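Garra manual de dois dedos para gravar dobra de tecido: montagem e primeira sessão
Oficina partilhada Plostura, secção de tutoriais. Nível: intermédio.

Este tutorial cobre a montagem mecânica dos dedos curvos, a verificação da abertura e a gravação de uma tarefa de dobra sobre uma cama. A impressão das peças está na página anterior (projeto Nudau, ficheiros da base e do punho). Parte-se do princípio de que as peças já estão impressas e sem rebarbas.

Material
Um par de garras, esquerda e direita
Parafusos de cabeça sextavada interior, 4 por dedo
Chave Allen de 2 mm
Fixador de roscas de força média
Cartão de memória formatado
Um pano liso, de cor diferente da do lençol

1. Fixação dos dedos
Colocar os dois dedos na base com a face côncava para dentro. Introduzir os parafusos sem apertar. Fechar a garra, alinhar as pontas e só então apertar, em cruz. Uma ponta desalinhada deixa escapar tecidos finos. Aplicar o fixador de roscas apenas depois do ensaio do passo 2; quem o aplica antes acaba por ter de desmontar tudo.

2. Ensaio de aperto
Prender uma dobra do pano entre as pontas, com a garra a meio do curso. Prender o canto oposto com a segunda garra e afastar as duas devagar, até o pano ficar suspenso entre elas. Se escorregar, rever o alinhamento antes de mexer na mola. A mola de origem serve para algodão e microfibra. Para toalhas grossas usar a variante Âu, com mais 6 mm de curso.

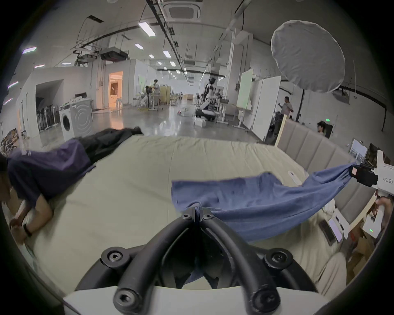 Pano azul preso entre as duas garras. A da direita tem a marcação "Kit23 右手".

A marcação na carcaça deve coincidir com a mão que segura a garra. Trocar as garras a meio de uma sessão inverte os canais na gravação, e o erro só aparece na conversão.

3. Preparação da cama
Esticar o lençol sem o prender demasiado. Algumas rugas são aceitáveis e até úteis, visto que o modelo terá de lidar com elas. Os objetos pequenos podem ficar sobre o colchão, desde que fora do percurso do pano. Anotar na folha de sessão o que fica em cima da cama e não mudar nada entre repetições da mesma série.

A presença de uma pessoa deitada é uma variante válida da tarefa. Nesse caso, registar a série com etiqueta própria e manter as garras afastadas da cara e das mãos dessa pessoa.

4. Posição inicial
Cada repetição começa com os dedos abertos, apontados para a frente, e uma pausa de 2 segundos. O programa Tutstead usa essa pausa para marcar o início do segmento. Sem pausa, o corte tem de ser feito à mão. 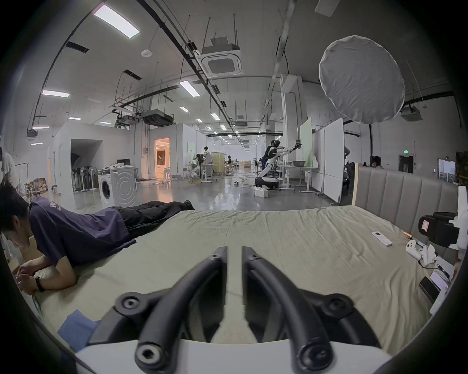

Dedos abertos sobre a cama, com o pano azul dobrado no canto inferior esquerdo.

5. Gravação
Iniciar as duas garras antes de tocar no pano. Fazer o movimento a velocidade constante e sem cruzar os punhos. Para largar, abrir primeiro a garra esquerda. Terminar com os dedos outra vez abertos.

O limite predefinido é de 2.000 fotogramas por segmento. Acima disso o ficheiro é dividido e a segunda parte perde a etiqueta. O valor altera-se no menu de sessão, em "Segmentos".

Problemas frequentes
Um dedo fecha mais tarde do que o outro: parafuso da articulação demasiado apertado. Aliviar um quarto de volta.
A dobra sai das pontas ao esticar: agarrar mais tecido, com a prega perpendicular aos dedos.
O segmento não é detetado: pausa inicial curta ou dedos parcialmente fechados.

Revisto em outubro. Os ficheiros da mola Âu foram substituídos nesta revisão; as versões anteriores não encaixam na base atual.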